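Server Hardware, Unit 3: Taking the Case Apart
Handout, revised 2003-05-27

Read this before you believe the Darkano installation guide. The guide says drive caddies are "tool-free" and leaves it there. Tool-free means you won't need a screwdriver. It says nothing about force, and a latch pushed against a caddy that isn't seated straight will bend or snap. Line it up first, then close the handle.

Color coding. Vendors like to claim that a bright tab marks a part you may pull while the power is on. Some do follow that rule. Hurevance changed its colors in December and did not reprint the manual, so check the label and the service sheet for your model.

Practice boards. A mock motherboard teaches position and order: where the processor goes, which way the memory slots run, how close a cable passes to the edge of the tray. It can't teach you how a real socket feels under load. Be wary of anyone who says 300 repetitions on a dummy equal one on a live board. I have not seen the evidence.

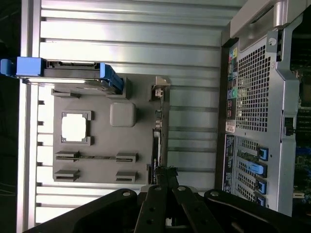
Airflow is the other place where sales talk gets ahead of measurement. A mesh vent on the back of a tower is only as good as the path leading to it. Before next class, read the Zendthorpe cooling note, pages 1 to 3, and write down which claims come with a test and which don't.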